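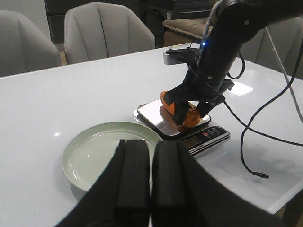

4. What changed at the prep table

4.1 Setting and first weeks

I'll start with the people, because that's where I ended up spending most of my time. Avby is a small meal-kit kitchen, and weighing produce was the job everybody there had done at some point and few of them had ever talked about. You pick up a vegetable, you put it on the scale, you read the number, you set it on the plate, you write it down. The cell from Goravix took over the picking up and the setting down. We (I was the one on site, with a notebook and far too much coffee) followed the crew from October onward and ended up with 333 logged weighings and long interviews with five of the people who worked next to the arms.

My first surprise was how much the old job had been a sitting-down-and-chatting job! Two of the five told me they missed it. One said weighing was where she heard all the news, and now she heard it from the hallway. The other had used it to rest his knees, and the new role – we called it "cell lead" in the paperwork, they called it "minding" – had him standing for most of a shift. I hadn't asked a single question about sitting in my interview guide, so I added one the next morning.

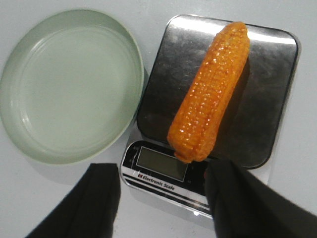
Reading the number was the other thing. Before the cell, the person who put the item down also read the weight, and those two acts were so close together that people described them to me as one. With the arms doing the placing, the reading stayed with the crew, and the timing of it was no longer theirs. They had to wait for the fingers to let go, then look, then tap the entry on the tablet. Early on they'd often read while the gripper was still holding on, and the entry had to be redone. Of the 333 entries, 54 were corrected by hand, and most of those come from the first two weeks. (Mohamedi's study of bakery packing lines found a similar bump at the start, so I wasn't too worried, but the crew were. They took every correction personally.)

What helped was a very small change. The crew asked for a pause after each release, long enough to glance over and back, and the programmer put it in that afternoon. It made the cell slower on paper. It also made people stop hovering, and hovering was the thing they complained about more than anything else in the diaries.

4.2 Who gets to move things

Something I keep going back to in my notes is the question of who is allowed to touch the table. Under the old routine you shoved the scale wherever your elbow wanted it. Now the scale and the plate each have a spot, and a nudge can mean a missed pick. Three of the five said they felt like guests at their own table for a while. One person started squaring everything up before each run, very neatly, and the rest copied her without any discussion I could find a record of.

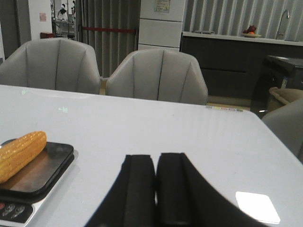
Figure 4. Corn at the weighing station, from the gripper's own camera. Source: Kirkine project archive, 12/8/25.

I'd expected the shape of the vegetables to matter mostly to the engineers, and I was wrong about that too. Corn and carrots are long, they lie at odd angles, and they can hang past the edge of a weighing platform. The crew knew this from their hands. They had never needed to say it out loud, and suddenly they were being asked to explain to a programmer what a "good" placement was. Those conversations ran long and got a bit heated. I think they were also the best part of the project – people who had been told their task was simple got to show how many little decisions were in it. 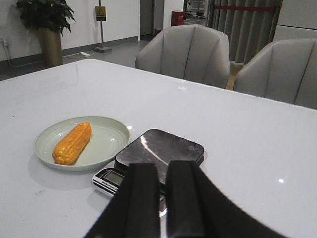

The plate turned into its own topic. For the crew, an item on the plate meant "done, somebody has looked at it." For the people who wrote the task, the plate was just a start or an end position, depending on the run. So there were days when a cob on the plate meant finished to one group and waiting to the other, and nobody caught it until the tablet and the table disagreed. We settled it by putting the run direction in large type at the top of the tablet screen. Almost 5 weeks later I still saw people check it twice, and when I asked, they said they'd rather check than ask the programmer again.

Pay didn't change during the study, and neither did head count, so I can't say anything about either. Section 5 takes up the standing question, with the shift diaries.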